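2 min read

I gave up on deep drawers in July. Ours was full of dead batteries, string and soy sauce sachets, and every time I wanted a teaspoon I had to dig for it (and usually stabbed myself on a skewer!).

So now the small stuff lives out on the table where I can see it. Anything see-through will do, even old jars, as long as each sort of thing gets its own space and you don't start mixing.
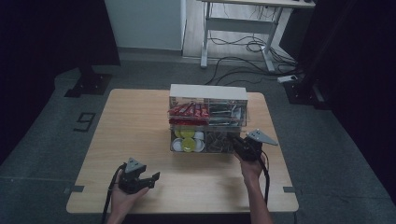 A clear organiser with four compartments, snack packets top left.

Wipe clear plastic with a soft cloth and a drop of washing-up liquid in about 200 ml of warm water. Kitchen roll scratches it, I learnt that the hard way. Crumbs in the corners come out with a dry pastry brush.

And do have a sort-out when you put the shopping away – I found three packets of the same yeast last time, all out of date.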